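Le panier à chiffons, mode d'emploi

Tout atelier finit par produire des chiffons. Vieux tee-shirts, serviettes fatiguées, le torchon offert par une tante : ils s'accumulent sous l'évier et forment une boule humide que l'on redécouvre en février.

Chez nous, le remède tient en un panier ajouré en plastique. L'air passe, on voit ce qu'il reste, et personne ne peut plus prétendre qu'il n'y avait rien pour essuyer. Pliez en deux, puis encore en deux – inutile de viser l'angle droit, un chiffon n'a pas d'amour-propre.

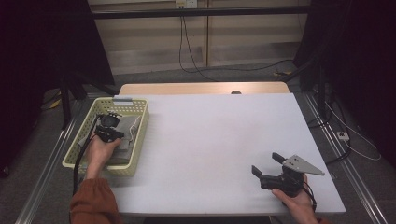 Une pince sur le rebord sert à accrocher celui qui est en service. Les autres restent au fond, pliés tant bien que mal. Fadi Ghanem, qui range ses tournevis par ordre de taille, réclame une étiquette. Il l'attend toujours.

Côté lavage :
- 500 g de linge par filet, pas davantage
- jamais d'adoucissant, le tissu n'absorbe plus
- tout chiffon imbibé d'huile de lin sèche à plat, dehors, loin du panier

Au-delà de 14 chiffons, on ne range plus, on collectionne. Gardez les plus doux pour les vitres et sacrifiez les autres à la chaîne du vélo.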